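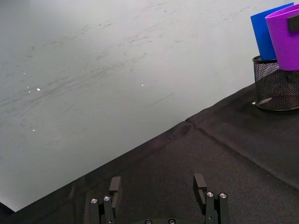

Progress report to the Mabaso small grants office
Project: Desk corners and shared worktops, Tinuddale study centre
Prepared by: Ihor Ivanyshyn
12 February 2026

You asked for a plain account of how the desk work is going, and whether the second payment should be released. My short answer is that part of it should. The longer answer follows, and I would ask you to read it before the summary sheet that Trullura sent you, which is more cheerful than I am.

What was promised

The application said that every shared worktop at Tinuddale would be cleared, covered and given a fixed place for pens, cards and small items, and that the walls behind would be "refreshed". It also said that people using the desks would spend less time hunting for things. The first part can be checked by looking. The second part was never given a starting figure, so I can't tell you if it has happened, and neither can anyone else.

What has been done

The cloths are in. We went for black fabric on the advice of Zernimholm, who supplied them, and I will admit they look smarter than the bare tops did. They don't lie flat, though. The one in the corner still has its long fold crease running across it, and along the back it bunches into a ridge against the wall. I was told the creases would drop out by themselves. I was told that in September. Somebody needs to iron them or we need to accept that they will look like this, and I would like that decision made before any more are ordered.

The black wire-mesh pencil cups are also in place, and these I have no quarrel with. They are heavy enough for the job, you can see what is in them, and they cost very little. My doubt is about what goes inside. The plan had them down for pens and pencils. In the corner, the mesh cup has a purple cup in it with a flat bright blue piece leaning behind, so we have bought a container and are using it to hold another container. That may be perfectly sensible, but it isn't what was written in the plan, and the Trullura summary counts it as "stationery storage complete".

The walls have not been refreshed. The pale wall behind the corner desk carries faint dark grey scuffs running up across the middle of it, with smudges among them, and there is a short thin dark line as well. I am not suggesting this is a scandal. Marks on a wall behind a desk are ordinary. But a line for wall cleaning was in the budget, it was in the first claim, and I have not yet been shown an invoice for it.

Money

The first payment was 500 pounds. Of that, 238 has gone on cloths and cups, with receipts attached. The rest is held by the centre, apart from whatever has been set against the walls, which I have asked about and will ask about again. The second payment is due to be 300. I recommend you release enough to finish the cloths and hold back the remainder until the wall cleaning is either done or taken out of the claim.

Where I remain unconvinced

I don't think a cloth makes a desk tidy. It gives it a better background, and for the first week people seem to treat it with some respect. After that it depends on who is using the desk. The people who kept their things in order before are still doing so, and the others have a nicer surface to be untidy on. Trullura disagree with me and say habits take longer to settle — they may be right, and I have told them I would be glad to be shown.

I also doubt the need for the labelled trays in the next stage. If a mesh cup ends up holding whatever is nearest, a tray with a label on it will probably do the same. I would rather try one desk with trays and leave the others alone until we have seen the result.

Next steps

Cloths to be ironed or refitted at the back edge, by the centre.
Contents of the mesh cups to be agreed and the plan changed to match.
Wall cleaning invoice to be produced, or the line withdrawn.
Trays on one desk only, to be looked at again after 3 months.

Receipts are in the same envelope as the signed copy. The Zernimholm delivery note is missing its second page and I have written to them for it.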